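The bracelet seller of Prisville, between markets

May 2018

She has a table at the Prisville market twice a month and the rest of the time it's all in her bedroom. Beads, cord, clasps, boxes. She used to make them on the kitchen table at her sister's place in Navarrete, then she moved and the kitchen got too small.

"So now it's the bed," she says. "The bed is the biggest flat thing I own."

We talked for most of an afternoon. She didn't stop sorting.

How it started – a broken bracelet, her grandmother's, restrung badly. "I used sewing thread. It lasted 2 days." After that she bought elastic, the thin white kind, and did it over. Then a neighbor wanted one. Then the neighbor's whole office.

She sells maybe 10 on a slow morning. Best day ever was 40, in March, at the spring fair in Preltthorpe, and she came home with nothing but the display cloth and a sunburn. Prices she won't go into. "Depends on the beads. Depends on my mood, a little."

Elastic is what most people ask for. Easy on, easy off. She likes big beads on it, the see-through ones, and she's picky about the knot. Pull the cord first, before a single bead goes on, pull it hard a few times. "If you don't it streches later and then you see cord between the beads. People send me those. I restring them for free, don't print that." (She said later it was fine to print.)

Braided cord is slower. She does it at night with the radio on. Wood beads she buys in bulk from Drarier, a supply shop that ships in bags with no labels, so every order begins with a guessing game.

And the small beads? A sigh. "They get everywhere. I find them in my shoes. I found one in the butter."

Her system, if it's a system: one color at a time. Finished pieces stay where she can see them. Loose beads in a heap, never in a dish, a dish tips over. Patterned sheet helps, she says, you push each pile into its own square. Plain sheets were hopeless.

Does she ever get to bed early? "No. I have to pack it up first. Some nights I sleep on the couch."

She'd like a real table someday. A long one, with a lip around the edge so nothing rolls off. Untill then she shakes out the sheet every Sunday-type day, as she calls it, whichever day she has off, and saves what falls.

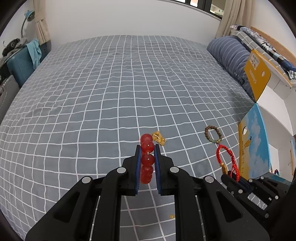 Where to find her

Prisville market, twice a month, mornings only. Custom sizes take around 2 weeks – bring a bracelet that fits, or a piece of string.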